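Can a machine take the trash out yet? A conversation about chores, patience and plastic wrap

The engineer I spoke with works for Rathore, a small company in Brovdale that sets up robot arms for people who have boring jobs they would like to stop doing. Most of its customers run shops and light assembly benches. A few have asked about kitchens. She asked me to leave her name out because the company has a rule about that, and I agreed.

We talked for most of an afternoon in September, first by phone and then in the break room, where the vending machine had been out of order long enough for someone to tape a shopping list to it.

I started with the question everyone asks her. Can a robot tidy up after you?

"Some of it," she said. "If you mean one table, the same table every day, with things on it that I've seen before, then yes, a good part of the time. If you mean your house, no."

She has been at this long enough to remember when picking up a block was a good demonstration. Blocks are easy, she said. They have flat sides, they stay the shape they are, and they don't slide under each other. The things people leave lying around are mostly packaging, and packaging is the opposite of a block in every way she could think of.

"A bag is the worst object in the world for us. It's see-through, so the camera sees the table. It's shiny, so the camera sees the lights. You touch it and now it's a different shape. And people throw away bags all day long."

I asked how she measures whether it is getting better. She keeps a log. Over the spring and summer the team recorded 2,411 attempts at picking up a piece of trash and putting it in a bin. They run them in sets of 100 and write down what went wrong in plain language, with no codes. "Pinched air" is a common entry. So is "dropped on rim."

The best set so far was all cardboard. The worst was thin film, where 40 out of the 100 made it in. She told me that number without any embarrassment. A year ago they did not bother running film. 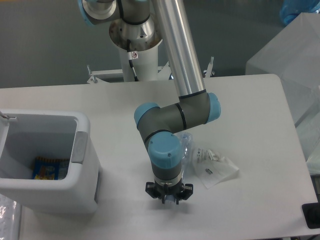
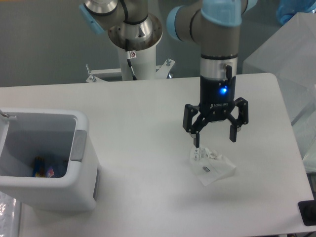
Bins were the part I had expected to be simple, and she said most visitors think so too. A bin is a big target. But the arm has to come in over the wall without hitting it, let go at the right height, and get back out without bringing the wrapper along. She likes a white bin with a plain rectangular opening, the kind with a gray grip on the side, and she wants it standing on the table at the left where the arm can get over it. Put the same bin on the floor and the reach changes, the view from above changes, and a lot of the work has to be done again. "A customer will say, it's only two feet lower. To them it's the same bin."

Static is another one. Light film will cling to a finger after the finger opens. A person shakes a hand without thinking about it. Her team had to write the shake, and then had to make it smaller after it threw a candy wrapper across the room.

I asked whether more fingers help. She said it depends on what you pick up and how much time you have. Two fingers are quick to plan for and good at edges. Three will wrap around a bottle or a can nicely, but they take up more space, and on a flat table with something thin lying on it, space is the whole problem. Customers tend to ask for whichever one they saw in a video.

One of those customers is Hakine, which packs small hardware parts a few miles from Brovdale. Its bench workers open parts bags through the whole shift, and the empties pile up at their elbows. The idea was to have an arm clear the bench between orders. Rathore ran a trial there.

"It was slower than a person, and it still is," she said. "A person sweeps the whole pile off with one arm in two seconds. We go one piece at a time."

The trouble with sweeping, she explained, is that the pile is not all trash. There is often a screw or a pin in among the bags, sometimes still inside one. A worker feels the weight and knows. The arm has to look, and a small dark part on top of a printed packet is easy to read as part of the printing. Hakine could put up with a slow machine. It could not put up with one that threw out stock, so for now the arm leaves anything it is unsure of and a worker checks the bench.

She counts that as a useful result. The workers she talked to were less sure. One told her it was like having a roommate who does half the dishes.

The other project she brought up is with Fetbridge, which manages apartments and wanted to know about common kitchens. She visited twice and wrote back with a short list of what she thought could be done: wipe a clear counter, move known cups to a rack, throw away cans. She left off food scraps, wet paper and anything tied in a knot. Fetbridge has not decided.

How long, then, before an ordinary household could have one? She would not give me a year. She said to watch the price of the hands more than the arms, and to watch how much setup is needed before the machine does anything at all. At present her team wants over 300 practice runs on a new table before they will leave it alone with a customer's things.

"When that gets down to an afternoon, call me again," she said.

I asked what she does about the trash in her own kitchen. She has a bin under the sink and two teenagers, and she said the teenagers also leave anything they are unsure of.

She had to go after that. The next set was film again, with a new fingertip material she wanted to try before the end of the day.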